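Home Skills Evening Course, Orkdale Learning Centre
Handout 8: Baskets, boxes and the art of putting things in them
Tutor: Gisela Urrutia

Welcome back, everybody, and thank you for the lively talk over tea last time. Several of you asked if we could spend a whole session on packing a small basket, as a present or to take to a neighbour who has been poorly, and I am very happy to say yes. I have been packing baskets since I was tall enough to reach my aunt's pantry shelf in Drudthorpe, and I still enjoy it enormously, so do forgive me if these notes ramble a little. Please keep the handout in your folder, as we come back to it when we do hampers in July.

What we are working with

For this session you want a table, one basket, one open cardboard box and a modest heap of shopping. The box is where things wait and the basket is where they end up. I know that sounds almost too simple to write down, but you would be surprised how many people (my own family among them!) start with everything spread over every surface in the kitchen and then cannot find the biscuits.

I like a round wicker basket with a tall arched handle. The handle makes it easy to carry on one arm, and it gives you somewhere to tie a ribbon. It does have one drawback, which is that you are always working to one side of it or the other, so turn the basket as you go and you won't keep knocking your wrist. A bag of crisps or something similar stands up nicely against the side, with its top showing over the rim, and already the thing begins to look generous. 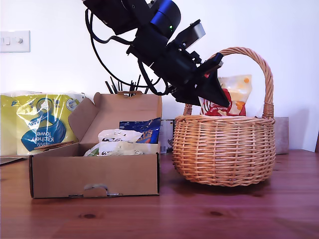
Sorting before you start

Before anything goes in the basket, have a good look at what you have got. I sort by weight and by how easily a thing is squashed, and I do it in this order:

1. Heavy and hard. Tins, jars, bottles. Feel the bottom of each one for stickiness and give it a wipe.

2. Firm but light. Cartons, small boxes of tea, packets with a bit of stiffness to them.

3. Soft and crushable. Crisps, puffed snacks, anything in a bag with air in it.

4. Too big. Kitchen towel is the usual one. A multipack of rolls will never sit happily in a small basket, however hard you push, and it is much better carried separately under the other arm. If you truly want to include some, open the pack and put in a single roll, upright, at the back.

Pet food needs a word to itself. If you are packing for a household with a dog or a cat, do include a tin by all means, it is always a kind thought, but keep it away from the food for people until the very end and turn the label outwards. Tins with plain white labels look dreadfully alike when you are in a hurry. I once gave a very nice retired couple something I had taken for stewed beef. They were terribly polite.

The box

Use a box with low enough sides that you can see into it without bending. The flaps may stay up or be folded down, whichever suits you, though I find a flap standing up at the back is handy for stopping packets sliding off behind. Don't fill it to the brim. Small things such as cards and leaflets should go in at the front where you can see them, or they work their way under the packets and get thrown out with the cardboard. (Ask me about the birthday card and the ten pounds. Or better still, don't.)

The order of packing

Now for the pleasant part. Clear a space round the basket so that you can reach it from more than one side, and have a look inside before you begin. A clean wicker base, with the weave spreading out from the middle, is pretty enough to leave bare if the basket is going to be opened straight away. For a longer journey put down a folded tea towel.

Set the heavy things down first, close to the middle. In a real packing session you will find that you change your mind, and I would encourage it. Put a light packet in, tilt it this way and that, see how it sits under the handle, and take it out again if it is in the way of something bigger.

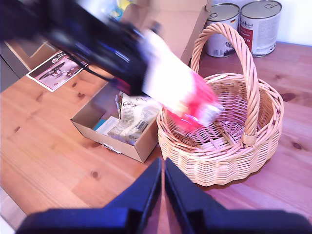

I generally have my tins standing on the table behind the basket until I have settled where they are to go, and by then I have usually tried the packets in two or three places. It all takes longer than you expect, and you should let it.

Once the base is steady, build up the sides with your cartons and small boxes, and tuck the soft bags in last. Leave the handle clear all the way up. Lift the basket an inch off the table and see if it tips. If it does, move the heaviest thing towards the side that rises, and try again.

Costs

My sample list this term, from the Zeng grocery on the corner, was for 3 baskets and 8 items in each, and you can bring yours down a good deal by using what is already in the cupboard. The plain baskets in the Mivico catalogue are on page 163, if anybody would like to share an order. Do look in the charity shops first, though — they nearly always have one sitting on a top shelf full of dusty pine cones.

To do at home

Pack one basket with whatever you have in, carry it to the front door and back, then unpack it and see what has moved. Write down the order you used. Bring the list along next time, with the basket too if you can manage it on the bus, and we shall go through them together after the tea break at half past seven.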